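Section 7. When Someone Threatens to Sue Over a Post

This section is for anyone running a group science blog on Fevero. It assumes you have admin rights and have already read Section 4 (Comments and Moderation). It is not legal advice, and you should be wary of any blogging manual that says it is.

Most of these messages go nowhere. A person whose book got a bad review finds the contact form, types the word "defamation" three times, and is never heard from again. A few are real. You can't tell which from the tone, so treat the steps the same way for both.

Before you start

You need the full text of the complaint, the address of the post, and the export tool turned on (Settings, Archive, Allow Full Export). The export tool is off by default. We have asked why and have not had an answer we believe.

7.1 Freezing the post

1. Open the post and choose Freeze from the status menu. This stops edits by everyone, including the author and you.

2. Leave the post public for now. Freeze and Hide are separate settings, in spite of the help bubble that suggests one does the other.

3. Choose Export with History. The file should include every revision and every comment, held or approved. Open it and look. If the last revision is missing, clear the cache and export again.

4. Save the file somewhere other than your Fevero account.

Caution: Do not fix typos. Do not soften an adjective. A change made after the complaint arrives shows up in the revision log with a time on it, and it will look like whatever the other side wants it to look like.

Note: Revision history on the free plan goes back 17 days. The sales page calls this "complete history." If your post is older, the export will hold the current version and nothing else.

7.2 Telling the author

5. Forward the complaint in full, headers included. A summary is no use to the author or to a lawyer.

6. Ask the author not to post about it, here or on social media, until you have both talked to somebody qualified. Expect an argument. Science bloggers like to show their work.

7. Ask for the sources behind each statement the complaint names. Screenshots are weak. Saved pages with dates are better, and the book itself, with page numbers, is better still.

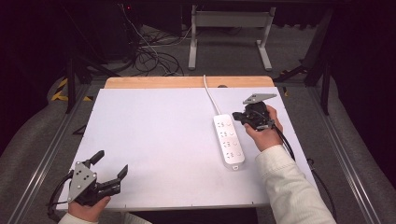 Makis Tzanetos disagreed with step 6 when an early version of this guide went around. In his view silence helps only the person making the threat, and the post on Provach that drew the loudest complaint stayed up because readers knew what was happening by Wednesday of that week. That may be so. He had a lawyer by then, and you probably don't. The step stays, and his objection is recorded.

7.3 Replying

8. Send one short reply that says the message was received and is being looked at. Do not argue the science. Do not apologize. The built-in template runs to 600 words and manages to do both, so delete it and write two sentences of your own.

9. Read what is actually being claimed. A real complaint points to particular statements and says why they are false. "Your article is a smear" points to nothing.

10. If a deadline is given, write it down and show it to a lawyer. A deadline made up by the sender may bind you to nothing, but one on a court paper is another matter.

Caution: The dashboard offers a Resolve Automatically button. It hides the post, emails the complainant, and closes the ticket — all without asking the author. The company says this "protects creators." We would like to know from what.

7.4 If the network owner steps in

If your blog sits inside a larger network, the owner can override a freeze. Look under Ownership, clause 23, before you need it. You may find that "editorial independence" on the front page and "removal at our sole discretion" in the contract have been living together quite happily.

11. Ask the owner in writing who made the decision and on what grounds.

12. Keep the reply with your export. If there is no reply, keep a copy of your question.

13. To unfreeze a post, go back to the status menu and choose Release. Comments held during the freeze come back in the moderation queue, oldest first. They are not published until you approve them.

For moving a whole blog off the network, see Section 9.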